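## Tema 4. Presupuestar una célula de manipulación antes de comprar

Apuntes de la asignatura, grupo del lunes. Profesora: Elsa Isaksson.

El precio del brazo es la cifra que todos los proveedores dan primero, y casi nunca es la que decide la compra. En el caso Zustwood, que seguiremos todo el tema, el taller pidió oferta a Florno y a Nørgaard para una misma tarea: coger y dejar objetos pequeños de escritorio sobre una mesa. La oferta de Florno incluía la pinza. La de Nørgaard la cobraba aparte, junto con la brida y el cable.

Antes de pedir precio conviene probar la tarea en simulación. Un brazo, una pinza paralela, una mesa y un portalápices de malla bastan para estudiar alcance y holguras.
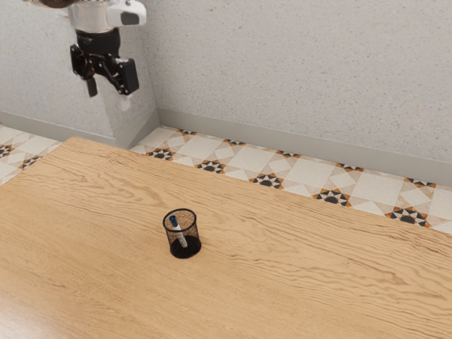
**¿Qué partida se olvida con más frecuencia?**

La integración: montaje, programación, pruebas y horas de formación. En Zustwood no figuraba en el primer borrador y hubo que añadirla en diciembre, con el presupuesto ya aprobado.

### Partidas mínimas

| Partida | Unidades | Importe unitario (€) |
|---|---|---|
| Dedos de repuesto | 6 | 100 |
| Licencia anual de Clustia (simulación) | 1 | 1.057 |

El brazo, la pinza y la integración se piden siempre en líneas separadas. Si el proveedor da un precio cerrado, se le pide el desglose por escrito - sin él no se pueden comparar dos ofertas.

### Qué se comprueba en la simulación

- Que la pinza llega a toda la zona de trabajo.
- Que la apertura de los dedos admite la pieza más ancha.
- Que queda espacio libre alrededor de la muñeca al bajar.

Þröstur Ravn, que revisó el caso con nosotros, recomienda repetir la prueba con el recipiente vacío y con contenido. El peso en la muñeca cambia, y con él la carga útil que hay que contratar.

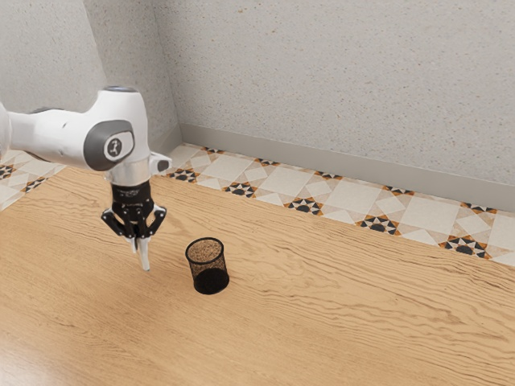

*Fig. 2. Pinza paralela sobre la mesa, junto al vaso de malla vacío (simulación).*

### Para la próxima sesión

Traed una hoja con las partidas de vuestra propia célula, aunque falten precios. Indicad en cada línea si el gasto es único o anual - la licencia, por ejemplo, se paga todos los años y no va con la inversión inicial.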